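**Thema: Torwartfrage beim SV Rulwood - Leihe verlängern oder nicht?**

**kurvenopa62** schrieb:
Guten Morgen zusammen, ich muss das jetzt einmal loswerden, auch wenn es wieder länger wird. Unser Verein überlegt offenbar, die Leihe von Dwight Simard aus Turkalstead über den Sommer hinaus zu verlängern. Ich mag den Jungen wirklich gern, er grüßt jeden am Zaun und hat uns in Flandport den Punkt festgehalten. Aber wir haben mit Mao einen eigenen Torwart, der seit der D-Jugend bei uns ist und seit Wochen auf der Bank friert. Wann soll der denn mal spielen?

**Flutlicht809** schrieb:
Lieber Opa, bei aller Freundschaft, da bin ich komplett anderer Meinung! Mao ist ein feiner Kerl, aber bei Flanken klebt er auf der Linie. Simard kommt raus, der redet mit seiner Abwehr (man hört ihn ja bis zur Bratwurst), und wir haben mit ihm in 10 Spielen nur zweimal verloren. So einen lässt man doch nicht einfach wieder ziehen.

**kurvenopa62** schrieb:
Die Flanken lernt er aber nur auf dem Platz, und die Leihgebühr fehlt uns nachher in der Jugend. Im Mai sitzen wir dann wieder da und wundern uns.

**Heimspielherz** schrieb:
Ihr Lieben, ich verstehe euch beide so gut! Ich würde Simard bis zum Klassenerhalt im Tor lassen und Mao danach die restlichen Spiele geben, dann weiß man vor der neuen Saison wenigstens, woran man ist. Und herzlichen Gruß an alle, die am Wochenende die lange Fahrt nach Turkalstead machen - ich bringe wieder Kuchen mit.
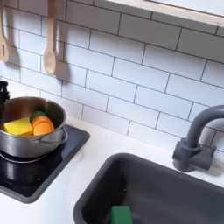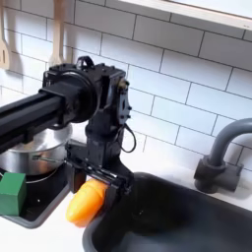 Weiße Fliesen, dunklere Fugen.

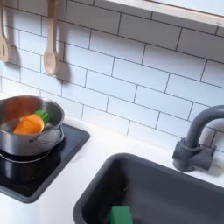
Kendra Melnyk meinte dazu, über den Klassenerhalt solle man erst reden, wenn er sicher sei, und bis dahin gehöre schlicht der Bessere ins Tor. Das sei für sie im Moment Simard, auch wenn ihr Mao leidtue.

**Flutlicht809** schrieb:
Danke, Kendra! Opa, wir trinken trotzdem einen zusammen, ja?

**kurvenopa62** schrieb:
Selbstverständlich. Aber überzeugt bin ich noch lange nicht.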